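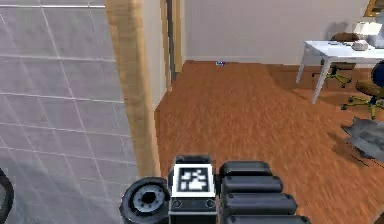 Vendau Rooms 2: simulated homes for recording robot demonstrations

Rating: 3.5 out of 5

Vendau Rooms is a set of furnished interiors for collecting teleoperated episodes in simulation. I used version 2 to gather examples for a policy that drives to small items on the floor. The final set holds 2,807 episodes, recorded over 11 working days with a Sturkitz hand controller.

Setup took one morning. The robot file loaded without edits, and the fiducial marker on the arm came through sharp enough for our detector at its default settings.

Rendering is good on walls and furniture. Tile grout stays straight at steep angles, and dark glossy parts carry soft highlights. The wood floor is weaker. Its grain smears close to the camera, and a policy trained only on these floors may learn the smear. I turned on texture randomization for half the episodes.

Object placement is the best feature. A small blue item can be set against the far wall while a crumpled gray fabric or mat lies near the office chairs, and both positions are saved with the episode. The cloth is a rigid mesh. Do not plan folding or grasping data around it.

The recorder writes camera images and joint states to one file per episode. It dropped the last second of 9 episodes, all of them stopped from the keyboard. Stopping from the controller avoids the fault.

Compared with Wostach, which I used in March, Vendau has fewer rooms and a cleaner export. The Yáñez converter read its files on the first attempt.

Recommended for navigation and reaching. For soft objects, look elsewhere.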